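Skollbridge Ice Cream Club: your questions, answered by Eldana Tamiru

Do I need an ice cream maker?

It helps. Without one you'll be stirring a tub in the freezer every half hour, which is good for the forearms and terrible for the evening. Our basic vanilla works either way. The brown bread recipe doesn't, whatever Kidus Woldegiorgis told you in August.
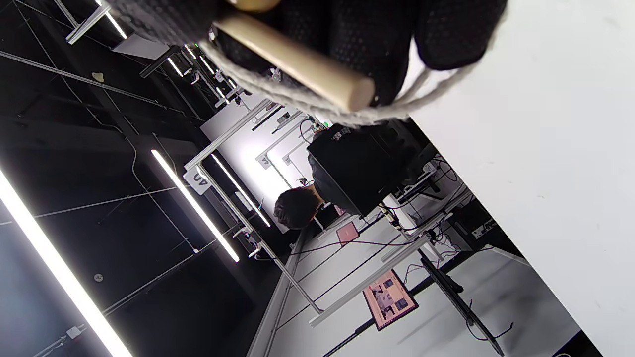
Why is mine as hard as a kerb?

Too little sugar, usually. People cut it down to be virtuous, then bend a good spoon. Sugar keeps things soft in the freezer, and so does a splash of something from the drinks cupboard. Leave the tub in the fridge for a while before scooping and go and do something useful with your hands.
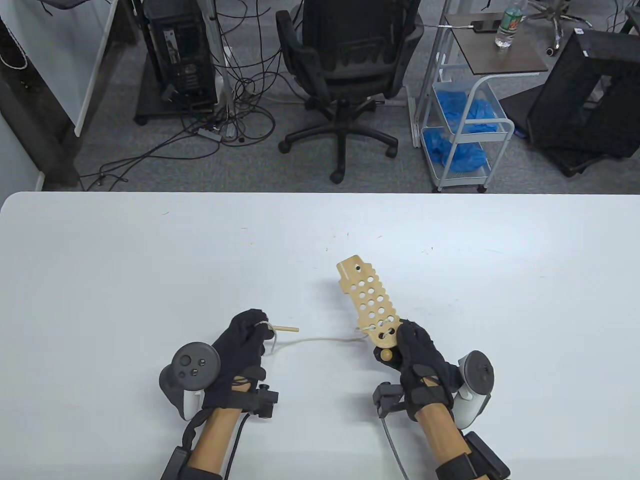

If it's still hard after that, let it melt, add a little more sugar and churn it again. You can't refreeze it if it's had raw egg in it and sat out all afternoon. Bin that one and grieve quietly.

How much does a batch make?

Our standard recipe takes 300 ml of whole milk and 8 egg yolks, plus enough double cream to alarm a relative. It fills a tub of up to 800 ml. That serves four people, or Abenezer Wako.

What do I do with all those egg whites?

Meringues. Then more meringues. They also freeze well in a lidded pot, where you will find them next year and wonder what they are.
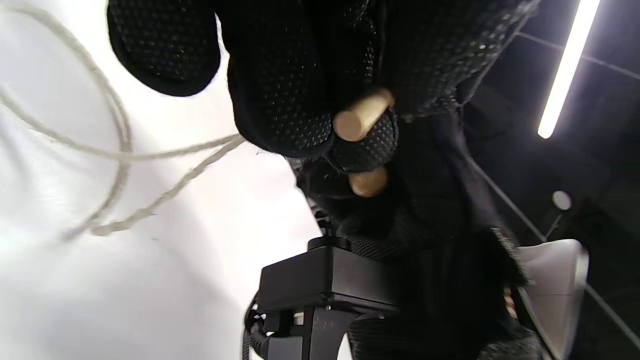 A short wooden dowel between gloved fingers.

Can I add sweets and biscuits?

Yes, but in the last two minutes of churning, and chopped smaller than you think. Eyerusalem Hailu once put in whole toffees - we still talk about it, those of us with the teeth. Chill them first, or they drag the whole lot into a warm puddle.

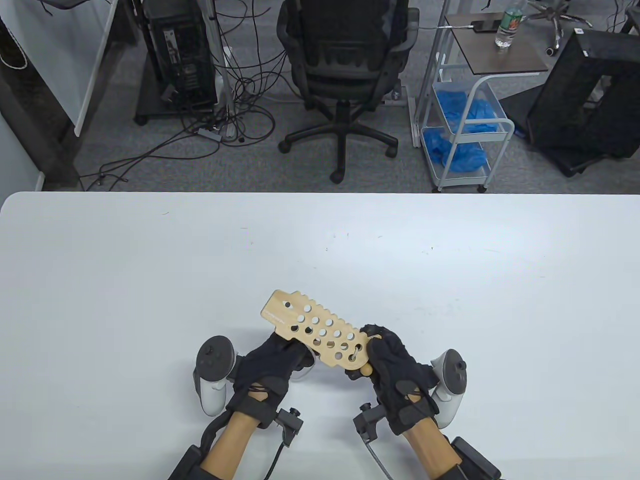
Wafers go soggy if you stir them in, so keep them for the top. Eldana Adugna (the other Eldana, please check before you email) cuts hers by hand and likes a fancy border. The notched edge on that paddle-shaped board is close to what she's after, and the rows of round holes would make a very smart biscuit. Bake them thin and let them cool flat.

Can I bring a batch to the next meeting?

Please do. Label it with anything containing nuts, egg or rum, and bring your own scoop. Ours is bent, see above.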